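Spring into summer at the Grendarside Weaving Shed

Well, what a season it has been for cloth! When we opened the shed doors again in March we had a leaking gutter, one working loom and a great deal of fleece in sacks. As I write this we have warps on both floor looms, a dye garden that has come up far better than it deserved to, and a waiting list for the beginners' course. Thank you to everybody who came to the open afternoon and bought tea, cake, yarn or all of it.

The big news is tweed. Members have been asking for years whether we could weave a proper salt-and-pepper cloth from local wool, and we have finally had a go. The fleece came from the flock at Meredith farm, up past the chapel, and it is lovely stuff to handle — a bit crisp, plenty of bounce, and with such a range of natural greys that we decided not to dye any of it. The darkest locks are nearly charcoal and the palest are a soft creamy white once they have been washed. Sorting them was a job and a half, and I still find bits of straw in my cardigan pockets.

If you have never made a mixed grey before, the fun is in deciding where the mixing happens. You can card the dark and light fleece together so that every strand is already a blend, which gives you a smooth, even grey. Or you can spin each shade by itself and let the weave do the mixing, and then you get that lively speckle which looks grey from across a room and breaks up into little dots when you put your nose to it. We tried a sample of each. The second one won by a mile, though the carded version would make a very handsome scarf and I hope somebody takes it on. 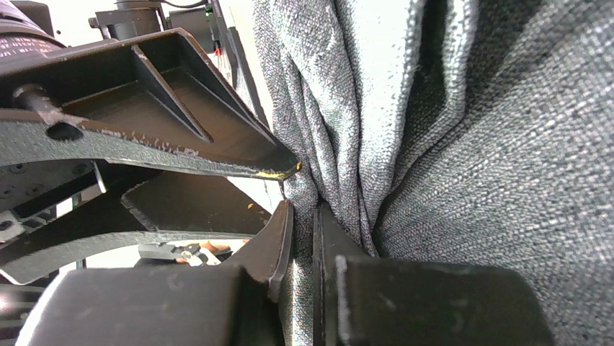 Light grey, white and charcoal threads give a tweed its speckle.

We kept the weave simple. A plain 2 and 2 twill is forgiving on the feet and makes a cloth with a good drape, and I would recommend it to anyone moving on from plain weave. The first stretch off the loom was stiff as a board and smelled strongly of sheep. Please don't be put off if yours does the same! The washing is what turns it into cloth. We used hand-hot water, a little soap flake and a lot of treading in the old tin bath, then rinsed until the water ran clear and rolled the whole length on to a pole to dry. It shrank more than we had planned for, so the next warp will be set wider.

A few things learned along the way, for those of you with a project in mind. Wind your warp in one sitting if you can, as the tension wanders when you come back to it after supper. Weave a sample and wash it before you start on the real thing (I know, I know, but do it). Keep a scrap of each yarn taped into your notebook with the fleece it came from. And when you check a finished piece, scrunch it up in your hand and let it fall, then hold it sideways to a window. A flat length on a table hides all sorts, and folds will show you any slack threads or thick patches straight away.

Over in the dye garden, the weld and woad are both away, and the madder bed is in its second year and must NOT be dug, however tempting it looks. The roots need another winter at least. We could do with more onion skins for the summer dye day, so please keep saving them — dry ones only, in paper bags, as the last lot in plastic had to go on the compost.

The next open day is 10th June, from mid-morning until the cake runs out. There will be spinning on the grass if it's fine and in the back room if it isn't. We are also bringing out the Drora pattern books, which were given to the shed last year and hold more than 200 woven samples, many with the threading written beside them in pencil. They are a joy to leaf through. Clean hands, please, and no tea on that table.

Places on the summer beginners' course cost £30, with yarn and the use of a table loom included. You will go home with a small piece of your own cloth, and very likely a strong wish for a loom.

Finally, our friends at the Rurkus Guild are looking for a home for a warping mill. It's sturdy and complete but very large, so measure your doorways first. Leave a note in the book by the kettle if you're interested and we'll pass it on.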